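5 Abr 2019

Segundo día entero con las pinzas de mano. El módulo de la asignatura pide que entreguemos 216 demostraciones de la misma tarea, recoger una mesa y tirar los desperdicios al cubo, y hasta ayer llevábamos muy pocas. Trabajamos en la casa, con el mantel rojo de flores. Dejamos las pinzas cargando desde anoche y esta mañana estaban las dos al cien por cien.
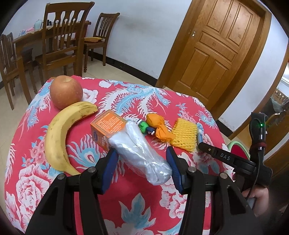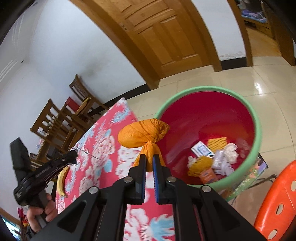
La tarea tiene una regla que discutimos bastante: la fruta se queda y lo demás va al cubo. El profesor quiere que el modelo aprenda a distinguir, y para eso tiene que haber siempre algo en la mesa que no se tira. Yo propuse usar solo envoltorios, que es más rápido, pero perdí la votación.

Lo más difícil de agarrar es el plástico transparente. Si se cierran los dedos despacio, se escurre. Si se cierran deprisa, se queda pegado y luego no cae cuando abres. Apunté en el cuaderno que conviene entrar desde arriba y cerrar a media velocidad. Las redes de la fruta son al revés: se agarran bien por cualquier lado, pero se enganchan en el borde de las almohadillas y hay que sacudir la pinza encima del cubo. Sacudir no está permitido en el protocolo. Las repeticiones en que lo hice las marqué como dudosas y mañana preguntaré si valen.

A media mañana paramos porque el programa de grabación, Jesside, dejó de guardar. No dio ningún aviso. Seguía el contador en pantalla y al abrir la carpeta faltaban archivos. Perdimos todo lo hecho desde el desayuno menos las primeras. Reinstalé la versión anterior y desde entonces ha funcionado. He puesto una norma para el equipo: cada diez repeticiones se abre la carpeta y se comprueba el último archivo. Se tarda un minuto.

Comimos arroz en la cocina y volvimos enseguida. Por la tarde cambiamos de puesto cada media hora. Me duele el pulgar derecho y la muñeca. El gatillo de la pinza es duro y después de un rato uno empieza a cerrar con toda la mano, y entonces el movimiento sale brusco. En los datos se nota: miré las curvas de apertura y las mías de última hora tienen picos que las de la mañana no tienen.

Al terminar teníamos 105 repeticiones buenas y 44 dudosas. Las dudosas son casi todas de redes y bolsas. Faltan 111 para la entrega, si no nos aceptan ninguna de las otras. Con el ritmo de hoy son un día más y un trozo de otro.

Subir los datos también lleva lo suyo. El servidor de Nultico solo deja un envío a la vez por grupo y el nuestro va lento. Dejé el portátil encendido en el pasillo, que es donde llega mejor la señal. La carpeta tiene 936 archivos contando los de calibración. A las diez de la noche iba por la mitad.

Del informe tengo escrita la parte del montaje y la de los objetos. Me falta el apartado de errores, que según la guía vale casi tanto como los datos. Voy a poner el fallo de la grabación con la hora, lo del plástico y lo de las sacudidas. También que dos veces el desperdicio dio en el borde y cayó fuera, y que lo recogimos con la mano y repetimos desde el principio.

El grupo que presenta antes que nosotros, el que se puso de nombre Stullance, ha elegido doblar trapos. Me contaron que van peor de tiempo. No me alegra, pero me tranquiliza un poco.

Para mañana: preguntar por las dudosas, limpiar las almohadillas con un paño húmedo, traer más envoltorios de distintos tamaños y cambiar el orden de las cosas en la mesa, que hoy lo repetimos demasiado. Comprar plátanos.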